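Support » Tickets » Luseo Bench Arm » Assembly kits » Gear kit: misses third pickup after update

Gear kit: misses third pickup after update

Opened by Valter Salgado
Product: Luseo bench arm + Gisik gear assembly kit
Status: waiting on customer
Priority: normal

3 shares | 8 comments

Arm picks gear one fine, gear two fine, goes for the third and closes on air. Or touches the teeth and shoves it. Started right after the software update on the loaner. Before that we had a clean run of 226 cycles. We're reviewing the kit for purchase so I need to know if this is us or you.

Tried so far:
- power cycle, twice
- re-ran the homing routine
- swapped gears with each other, same result, so not a bad gear
- slower approach speed. Less shoving, still misses

Log says "grasp width out of range" and then it just carries on to the place step with nothing in the fingers. That's a second bug if you ask me.

--

Margarida Henriques (Luseo support)

Hi Valter, thanks. Couple things. Which fingers are on it, the flat pair or the tapered? And did you redo the hand-eye calibration after the update? It gets wiped on that version, the release notes mention it way down at the bottom, sorry.

--

Valter Salgado

Tapered. No calibration redone, didn't know. Running it now.

OK done. Better. Gear one and two dead on. Third one still off, always to the same side, maybe a tooth's width. Placing is good when it has a gear, drops over the peg no trouble.

Adding Aurora Ramalho to this, she does the bench setup here.

--

Aurora Ramalho

Hi. Checked the mat, it's flat enough, it has a crease but it had that during the good runs too. Lighting same as before. I moved the third gear to the other side of the plate and the arm got it first try. Put it back on the near side, miss. So it's where the gear is, not what it is.

Also tried the Bastos overhead lamp on and off. No change that I can see.

--

Margarida Henriques

That's really useful. Near side = the arm is folded up pretty tight, and there's a known thing where the wrist picks a different solution after the update and the finger offset gets applied the wrong way round. Can you open the kit config and look for wrist_pref? Should be 90. If it's blank or 0 thats the problem.

If you can, stop it before it closes on the third gear and tell me how the fingers sit.

--

Aurora Ramalho

It was blank. Haven't changed it yet, wanted to do the stop first.
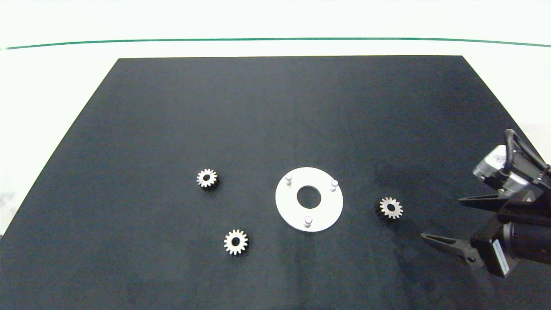 Same spot every time I stop it, so at least it repeats. No drift between runs. Changing wrist_pref to 90 now and saving.

...

Ran it. Got the third gear. Ran again, got it. Leaving it going over lunch.

--

Valter Salgado

Back from lunch, no misses in the log. Want to see it hold for 1,000 cycles before I sign anything, so don't close this please.

Still need an answer on the other part. Why does it go on to place when the grasp failed? On our line that means a plate goes out a gear short.

--

Margarida Henriques

Great news on the pickup! The place-after-fail is a setting too, on_grasp_fail, default is "continue". Set to "retry" or "halt". I agree the default is bad, passed it to Drahomíra Matoušek on the kit software side. She says a change is planned for November but no promise.

Will keep this open til you report on the long run.

Related tickets
Gisik gear kit: pegs loose in plate
Finger swap, flat to tapered, which offset file?
Calibration lost after update
Milla feeder tray not detected at startup
Loaner return, missing cable clip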